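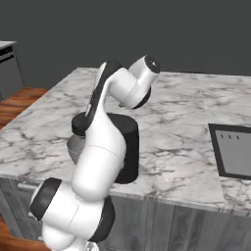 Notdale Home Cooks' Club

Bring back the kitchen door

I want to make a case for a thing you can buy second-hand for less than a decent saucepan, and which half the people I know have paid a builder to take away. I want to talk about the kitchen door.

I should say up front that I've lived with both. The house I grew up in had a kitchen you could have parked a small ute in, provided you took the fridge out first, and it had a door to the hall and another to the laundry. Then came 16 years in various rentals with the kitchen along one wall of the lounge. Now we have an island. Marble on top, 900 millimetres high, stools down the far side, the lot. I chose it. I stood in the Kesta showroom stroking a slab of stone like it was a horse and I said yes please, that one, and I still think it's beautiful and I still roll pastry on it every chance I get.

But I miss the door something terrible.

It's the noise, to begin with. If you cook in an open-plan house then everybody in it cooks with you, whether they want to or not. The rangehood goes on and the telly goes up. The telly goes up so the person on the phone goes outside, and it's raining, so they come back in and stand in the hallway with a finger in one ear looking martyred. I make a curry paste in a blender and my family behave as though I've started a chainsaw. Fair enough too! It does sound like a chainsaw. In my mother's house she'd have pushed the door shut with her hip and got on with it.

Then the smell. I love the smell of onions frying at six in the evening and I do not love it at all in the curtains the next morning. We had sardines on the first warm night last spring and I could tell you which cushion took it hardest. People will say get a better rangehood, and I did, and it's louder (see previous paragraph).

The big one for me, though, is the mess, and I think it's changed how we cook more than any celebrity chef has. When the kitchen is also the lounge room, you're never off duty. You can't leave the roasting tin to soak and go and sit with your guests, seeing that your guests are sitting with the roasting tin. So you end up wiping as you go, which is a good habit up to a point, and past that point it means you've stopped listening to the story your friend is telling you about her divorce. Or else you start choosing dinners by how tidy they are to make. I caught myself doing that in May. I'd planned schnitzel, proper schnitzel with the three dishes and the flour up your sleeves, and I talked myself into a tray bake because people were coming early and I didn't fancy being watched with egg on my hands.

I put all this to Benedicta Opoku while we were washing up after the autumn lunch and she disagreed with me so thoroughly that I went home and had to think about it for a week. Her point was that the door was never shut for the cook's benefit. In the house she grew up in it was shut so the men could talk in peace, and her mum and aunties spent every Christmas on the wrong side of it, getting their news second-hand when somebody came in for ice. She reckons the wall coming down was the best thing that ever happened to the person doing the cooking, and if that means her couch smells like fish now and then, she'll wash the covers.

I can't wave that away. I remember those Christmases as well. I remember them as fun, mind you, because I was a kid and the kitchen was where the broken biscuits were, but I wasn't the one who'd been on her feet since five.

All the same, I think she's arguing against a wall and I'm arguing for a door. You can open a door. Ours at home stood open most of the day, propped with a tin of golden syrup, and it was closed for frying, for blending, for crying, and for the ten minutes before a birthday cake came out. Who closed it, and on whom, is a fair question to put to any family, and I'd rather a household sorted that out between them than have the plasterboard decide.

Rigoberto Robles did his place in Quintero Street over the summer and went for a pair of sliding doors with glass in the top half, and I've been boring everyone senseless about them since. Slid back, you'd hardly know they were there, and the kids wander through with their homework. Pulled across, you can see him in there waving a spoon about but you can't hear the swearing. He told me his builder tried to talk him out of it on resale grounds. I hear this a lot, that buyers want it open, and maybe they do, but I do wonder how many of us are living in a kitchen arranged for some couple we've never met who may or may not turn up to an inspection in ten years' time.

And renters don't get asked at all, of course. The new flats behind the station in Notdale have 29 units to a block and every one of them has the cooktop within arm's reach of the sofa. I understand why. Walls take up room and room costs money. I just wish the brochure would say so, instead of telling a young couple that they're going to love entertaining.

So what am I doing about my own place? Well, I've been quoted for putting a wall back and I won't be doing that, not this side of a lottery win. I've looked at a folding screen. I've hung a heavy curtain on a ceiling track, which my daughter says makes the house look like a hospital ward, and I'll admit the first fabric I picked (mint green, what was I thinking) didn't help. The second one's a dark rust colour and I'm fond of it. It does a bit for the noise, next to nothing for the smell, and a great deal for me. Last month I drew it across, made schnitzel, got flour on the floor and the dog, and left the lot sitting there while we ate at the table like civilised people.

If you're renovating this year, keep the island, by all means. Have the stone and the stools and somewhere for people to lean. But before the old door goes out to the skip with the lino, stick it in the shed for a while. Or ring me, I've got a ute.

Notdale Home Cooks' Club | Contact the club | © Notdale Home Cooks' Club, all rights reserved | Back to top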